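Swapping the case fans in a Varora mid tower

Quick write-up, doing this between other jobs. The stock fans in the Varora are loud past half speed and the rear one on mine started ticking in September. Replaced all three with Clernodard 120s. Took 75 minutes, most of it cables.

What you need

Phillips #2 screwdriver, magnetic if you have one
Three 120 mm PWM fans
A fan splitter if your board is short on headers
Zip ties or velcro, small cutters
Canned air

Before you start

Shut down, flip the switch on the power supply, pull the cord. Hold the power button for five seconds. Take a phone pic of where the old fans plug in. I skipped this and spent a while squinting at the board manual.

Old fans out

Both side panels off. Glass side first, lay it on a towel. Front panel pulls from the bottom – hard, harder than feels right. Unplug the fans at the header end, not by yanking the wire. Then the screws, four per fan. Keep them, the ones that come with new fans strip easy.

Blow out the front filter while it's off. Mine was grey felt basically.
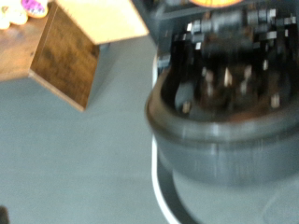 New fans in

Check direction. Air comes out the side with the support struts, so struts face into the case for the two front fans and out the back for the rear one. Start all four screws by hand before tightening any of them. Self-tapping screws bite crooked if you rush, and then teh corner cracks.

Point the cable corner toward the motherboard tray. Saves you re-doing it later.

Cables

Rear fan goes to its own header, usually marked SYS_FAN or CHA_FAN. Front pair can share one header through the splitter. Check the amp rating on the header first, it's in the board manual. Leave CPU_FAN alone, thats for the cooler.

Run everything behind the tray before you tie anything down.

Fan curve

Boot to BIOS, set the headers to PWM and not DC. My curve:

Flat at 30 percent up to 61 C
Ramp to 70 percent by 75 C
Full speed above that

Then a game or a stress test for half an hour. My CPU sits at 66 C under load now with the side panel on, and I can't hear it over the keyboard.

If a fan doesn't spin

Reseat the plug. Still nothing – try it on another header. Some boards stop the fans completely at low temps, so look for a fan stop setting and turn it off before you send anything back.

Radiator people: same steps, but check screw length first. Too long and you go into the fins. I'll do the Liang cooler in a seperate post.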